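Datlow College Robotics Club
Minutes of the General Meeting
June 2024
Held in the Technology Workshop, Henmont Building

Present: Nicanor Manzano (Chair), Visitación Olmedo (Secretary), Ramiro Moya (Build Lead), Rocío Llorente (Programming Lead), Milagros Carretero (Staff Supervisor), and members as recorded in the attendance book.

Apologies: Received from the Year 9 members attending the geography excursion.

1. Opening and confirmation of previous minutes

The Chair opened the meeting at the conclusion of classes. The minutes of the previous meeting had been circulated. Ramiro Moya asked that item 4 be amended to show that the drive motors were returned to the supplier for credit and not for repair. With that amendment the minutes were confirmed.

Moved: R. Llorente. Seconded: R. Moya. Carried.

2. Matters arising

2.1 Storage key. The Staff Supervisor reported that a second key to the workshop cupboard has been cut and is held at the front office. Members must sign for it and return it the same afternoon.

2.2 Club shirts. Deferred again. The Secretary is still waiting on a corrected proof. The colour will remain navy.

2.3 Soldering bench. The extraction fan has been serviced. Year 8 members may use the bench once they have completed the safety sheet, a copy of which must be lodged with Mrs Carretero before the first session.

3. Correspondence

In: Letter from the organisers of the Bermúdez Cup confirming the club's entry in the Household Sorting division. The event will be held in November. Each school may enter two teams of up to five students.

In: Email from a parent asking whether members who joined this term are eligible for the competition team. The Secretary has replied that they are, subject to attendance.

Out: Letter of thanks to the Parents and Friends Association for its contribution to the tool fund.

Correspondence was received and the outward correspondence endorsed.

4. Financial report

The Secretary presented the accounts on behalf of the club. Membership fees have been received from all but three members, who will be sent a reminder. The sausage sizzle takings have been banked. An invoice for fasteners and bearings has been approved for payment.

Ramiro Moya asked whether the remaining tool fund could be put towards a better set of hex drivers, the present ones being badly rounded. The Staff Supervisor asked for a written quote before any commitment is made.

Action: R. Moya to obtain a quote.

5. Competition rules, Household Sorting division

Rocío Llorente spoke to the rule book, which had been distributed in advance. The main points noted were as follows.

The task mat may be approached from one side only. Objects are drawn from a published list made up of rigid items, soft items and packaging. Each run is followed by a short interview with the judges, in which every member of the team is expected to speak. A team may present either a fully automatic entry or an entry trained on hand-guided demonstrations, provided that the demonstrations were recorded by students.

Discussion followed on which form of entry the club should adopt. Several members favoured a fully automatic entry on the grounds that it had been done last year and the code could be reused. Others considered that last year's code was poorly commented and would take as long to understand as to rewrite. The Chair noted both views and put the question.

Motion: That the club enter both teams in the Household Sorting division, with both entries to be trained on hand-guided demonstrations.

Moved: R. Llorente. Seconded: V. Olmedo. Carried, with one abstention.

6. Team names and rosters

The names Jenora and Jenora Junior were proposed and adopted without a vote. Rosters will be settled at the next meeting. The Staff Supervisor reminded members that a place on a team is a commitment to the lunchtime sessions as well as the afternoon ones, and that students with outstanding assessment work will be asked to stand down until it is submitted.

7. Build and demonstrations report

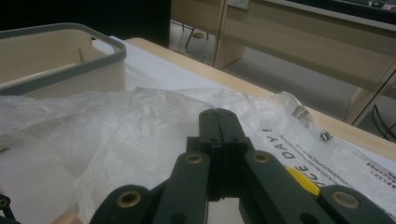 Ramiro Moya reported on the demonstration sessions and asked that the packaging category be given more time than the other two. Members have found rigid items straightforward to record, and in his opinion the club has enough of them. Film and bags are a different matter: the material folds in a new way at each attempt, and the students holding the tool do not agree on where to take hold. He referred the meeting to the thin, semi-transparent bag on the white sheet, with the closed black fingers of the hand-held gripper pressed down into its creases, and asked whether a demonstration should begin with the fingers already shut or with the jaws open over a raised fold. Rocío Llorente preferred the second method, but considered that either could be used if all members followed the same one. She added that the printing on bags might confuse the camera, and proposed that plain and printed bags be recorded in separate batches. The meeting agreed to both suggestions.

It was further resolved that 36 packaging demonstrations be recorded before the rosters are settled, and that each be entered in the log with the name of the student who performed it. Entries without a name will be discarded.

The Build Lead also asked that members check the bushings on the linkage arms for play before each session and report any looseness to him directly.

Action: R. Llorente to write a one-page procedure for packaging demonstrations. R. Moya to keep the log.

8. General business

8.1 Open Day. The club has been allocated a table outside the library. The Chair called for helpers, and a list was passed around.

8.2 Tidiness. Mrs Carretero asked that cables be coiled and benches wiped down at the end of every session, the room being used for a Textiles class first thing in the morning.

8.3 Mentoring. Visitación Olmedo proposed that each new member be paired with a senior member for the remainder of the year. Agreed in principle. The Secretary will draft a list of pairs.

9. Next meeting

To be held in the same room, on a date to be advised in the daily notices. Items for the agenda should reach the Secretary two school days beforehand.

There being no further business, the Chair declared the meeting closed.

Minutes taken by V. Olmedo, Secretary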